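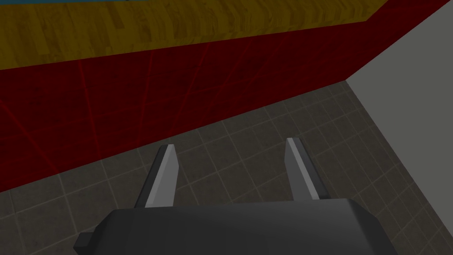 I have been reading the Psalms out loud since April and I can't stop telling people about it, so now it's your turn!

It started small. Our church on Eten Road began leaving the side door open before work, and a few of us got in the habit of sitting in there with coffee (lids on, please) and reading one psalm each. No sermon, no music, no sign-up sheet. I figured I'd last a week. I grew up hearing the Psalms in little pieces, a verse here and there on a greeting card or a bookmark, and I thought I knew them pretty well. I did not.

Read silently, a psalm goes by in about a minute and I'm already thinking about lunch. Out loud I have to breathe where it breathes. I have to say the angry parts in my own voice, and wow, there are a lot of angry parts. "How long, O Lord?" is a completely different sentence when it comes out of your own mouth at 6:40 in the morning.
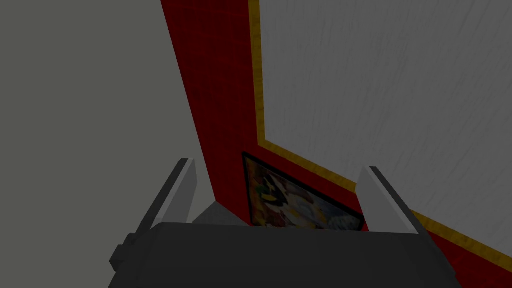

The gripper with both fingers leaning inward.

My favorite so far is Psalm 27. I've read it so many times the page is getting soft. It opens brave, all light and salvation and whom shall I fear, and then halfway through it turns and starts begging God not to hide His face. I used to think that was two poems stuck together, and maybe it is! But I have had mornings exactly like that, where I walked in sure of everything and was pleading by the second cup. And then it ends with "wait." I love that it ends there.

I brought this up at the Ginari retreat last month, over a very long breakfast.

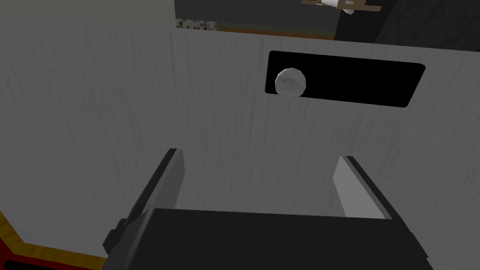
One woman at our table said she couldn't read the cursing psalms aloud at all, that they stuck in her throat, and she wondered if we were even supposed to pray them. I've been chewing on it ever since. My best answer is that I'd rather bring God the ugly thing than carry it around in my pocket all day, but I'm still working on it, and I do drop my voice when I get to the end of 137.

If you want to try this, start with 4. It's short, it's gentle, and it's a good one for bedtime if mornings aren't your thing. Use whatever translation you'll really open. Mine is a beat-up paperback with 249 written inside the cover in pencil, and I have no idea why.

I asked on here last time whether anybody else was doing this.

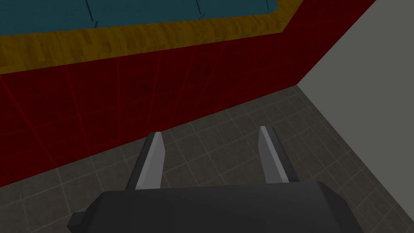
We do one after supper with the kids, a reader wrote back, and the five-year-old always wants the one with the sea monster. Which is 104, by the way, and it's a great pick! I read it this morning and got to Leviathan playing in the water and laughed right there in the pew. Tomorrow is 105, and it's a long one, so I'm bringing the big thermos.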